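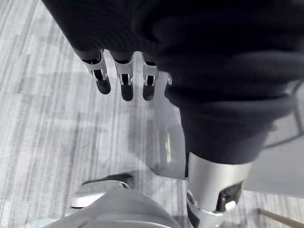 Wrist camera exposure drifts when the sleeve is in view

Posted by Yusri Setiawan

Student project, three-finger gripper on a Gunora arm, wrist camera feeding a small grasp detector. The arm wears a dark ribbed knit sleeve over the wrist. With the sleeve filling the top of the picture, auto exposure pushes the gain up, the metal finger brackets clip to white and the detector loses the fingertips. It also reports grasps on the floor at random. The carpet is gray with streaks and the detector seems to like the streaks.

Resolution is fixed by the driver. Confidence threshold is 66. We collected 900 training frames, all of them on a plain bench. Demo is Saturday. Is this a camera setting or do we have to retrain?

Ningsih Halim

Both, but do the camera first.

Turn off auto exposure and auto white balance. Point the gripper at the floor under the lights you will have at the demo, then raise exposure by hand until the metal parts are just below clipping. Save that value and set it in your startup script. Some drivers drop manual settings on reconnect, so read the value back after opening the device and log it.

If the driver only offers auto exposure, look for a metering window. Set it to the lower half of the image so the dark fabric is left out of the average.

Then mask the sleeve. It moves with the wrist, but not far. Record 100 frames with the wrist going through its full range, threshold for dark pixels, and take the union. Fill that region with mid gray before the image goes to the detector. Apply the same mask to the training set or you add a second mismatch.

For the floor detections: 900 frames on one plain surface is a narrow set. Add 100 with nothing to grasp, taken over the carpet at several heights and wrist angles, labeled as negatives. Raising the threshold above 66 will hide some false grasps and cost you real ones.

Irfan Lumbantobing

just put a sheet of cardboard over the carpet. we did that at our club and it was fine

Shanthi Akanda

Agree with Ningsih on locking exposure. One addition: check your fingertip tracking separately. Black pads next to black knit have almost no contrast when the fingers are open, and no exposure value will fix that. A ring of matte light tape above each pad gave us a stable edge on the Vemlow hand. Keep it off the contact surface. Redo the camera-to-gripper calibration if the camera mount gets bumped while you are taping.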